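Portela Standards Office
8 December 2024

The Portela Standards Office has released the second edition of its practice note on shared tabletop workcells. The main points are set out in this thread.

1/ The note applies to any station where two arms can reach the same part of a table. It replaces the first edition in full. Sites have until the end of January to update their written procedures.

2/ Each station must have one named operator per shift. The operator has the authority to stop work at any time and does not need a supervisor's approval to do so.

3/ Section 2 covers overlapping reach. Before a session begins, the operator must record which arm has priority in the shared area and where the other arm is to wait.

4/ Section 3 covers soft goods, such as pouches and other fabric items. Grip force limits set for rigid parts may not be carried over to fabric without a separate check. 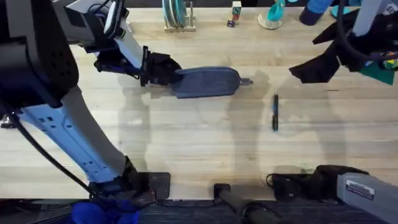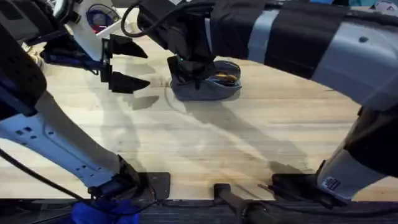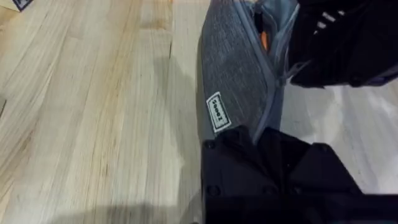 Two-arm work on a wooden tabletop. The third view is from a camera on the arm, close to a gray pouch with a zipper.

5/ Question: Does a site have to repeat its risk assessment when only the gripper fingers are changed?

A repeat is required if the new fingers differ in length, shape or grip force. For a like-for-like replacement, an entry in the maintenance log is enough.

6/ Section 5 covers cables. Every cable must be checked through the full travel of the arm, and the check must be signed before first use.

7/ The draft received 74 comments from 11 sites. Wernier and Paveo asked for clearer wording on stop authority, and the text of Section 1 was revised as a result. A request from Flellier to exempt short sessions was not accepted.

8/ Records of stops must be kept for 29 days and made available to any person who works at the station.

9/ Written questions on the second edition may be sent to Tamara Tkachenko, Practice Notes, at the Portela office. Replies that affect all sites will be posted on this account.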